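Filed under: Home Storage > Toy Bins > Setup & Care
14 comments | 267 shares

Section 3: Setting up the table and packing the soft toys

OK, bin assembled, sticker residue scrubbed off, hands washed. Now for the fun part! I've packed away a lot of plush over the years (my own kids', then the play corner at Naciri, then pretty much every cousin who heard I owned a label maker), and this is the way I do it with a Drolon bin and one big bear. Smaller toys follow the same steps, they just go faster.

Before you start

1. Clear a table. A plain one with a bit of grain is perfect, and you want room on at least one side of the bin for the toy to lie down flat.
2. Get the light sorted. I like to work in the evening, with the room pretty dim, and that's fine for the packing itself, but check the fur for stains in daylight first. Brown fur hides juice like you wouldn't believe.
3. Look into the dark places. Under the table, behind the bin, down in the folds of a big toy. Everything in there turns to mush and shadow, so go by feel if you have to and pull out any hair clips or crayons.
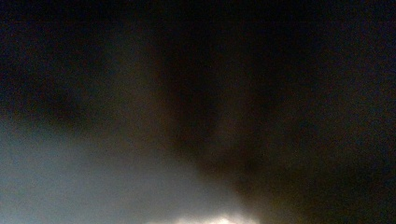 Fig. 3-1. Low light, very close up.

Note: If you can't tell fur from shadow, stop and turn on another lamp. I once packed a sock. It stayed packed until December.

Placing the bin

4. Set the empty bin on the table, a little toward the back, with the open side up. Run a finger along the rim to check for rough spots – mine had one from the mold and a nail file took care of it.
5. Look at the handle cutouts. They should be clear, no leftover film or stickers over them, or you'll be swearing at the thing when it's full and you're halfway up a ladder.
6. Lay the toy down right beside the bin. Touching is good! The shorter the trip, the less shedding you get all over the place, and if your floor is carpet you already know why I care about this. 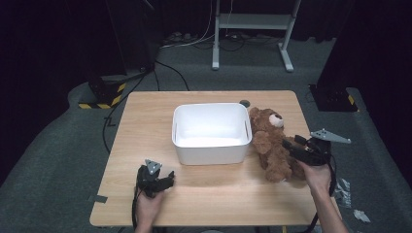
Fig. 3-2. Bin empty, bear on its side next to it.

Caution: Don't put the bin half over a cord hole in the tabletop if you have a charger coming up through it. Slide it over first. Meirion Jarman wrote in after the last version of this guide to say he'd flattened the plug on a perfectly good phone charger that way, so there you go, it's in the manual now.

Checking the toy over

7. Roll the toy onto its front so the back is facing up. Spread the arms and legs out as far as they want to go (don't force them, some of the older Ivby bears have a stiff shoulder).
8. Work through the fur with your fingers, from the neck down to the rump. Long curly fur mats in the places you don't see, mostly under the arms and where the legs meet the body. I use a wide pet comb for the bad bits and go slowly.
9. Find the tag. On a lot of bears it's sewn into the side seam, and it likes to hide in the fur near an arm. Read the washing instructions now and write them on the lid label, so you're not digging for them later with a muddy bear in your other hand.
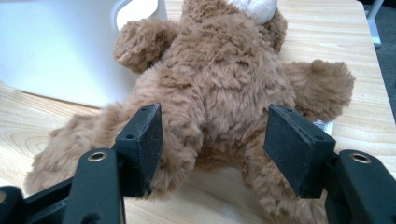 10. Once the back is done, turn the toy over and do the face and tummy. Go easy around the nose, and give the eyes a gentle tug each to make sure they're on tight. A loose one gets sewn before it gets stored, no exceptions in my house.
11. Pick the toy up around the middle with both hands and lower it in, bottom first. Tuck the legs, then the arms, then let the head settle wherever it likes. If the head sticks up over the rim, lay the whole thing on its side and try again. Squashing the muzzle under a lid for months leaves a dent, and steaming it back out is a pain.

Note: Lint sticks to everything you've used, so wipe down your tools and the tabletop before the next toy. A damp cloth does it. I keep a Pesport lint roller by the bin too, mostly for my sleeves.

12. Snap the lid on, corners first, then the long sides. Label the short end, where you'll be able to read it on the shelf. Mine has the number 73 on it and matches a line in my notebook, but "big bear" works just as well.

Lid sizes and stacking are in Section 4.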